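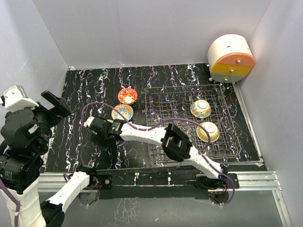
May 29, 2022

Glaze adhesion, batch 3, continued from Behrouz's page.

Test tiles from the Takemia clay came out of the kiln yesterday evening and sat overnight with the lid closed. Crazing on the tin white again, worst where the coat is thick. The Hindell clay under the same glaze is clean – no lines under the loupe, none after ink and wipe.

Suspect thermal expansion mismatch. Behrouz Asadi thinks the bisque was underfired. Cone pack says otherwise, but the pack was on the middle shelf and the tiles were on the bottom one.

Changes for the next firing:
Silica up 5 percent by weight, all else held.
Sieve twice, same mesh as before.
Dip for 3 seconds, no second coat.
Cone packs on bottom and middle shelves.

Slow cooling cost nearly 300 minutes and made no difference that I can find. Dropping it.

Orange overglaze bled on two tiles, both from the old Ivix jar. Open the new jar and label it. Old one goes to the test shelf, not the bin.

Ginevra Grasso wants the boiling water test repeated on the Hindell set before we order more clay. Kettle is in the back. Tiles still to be weighed dry.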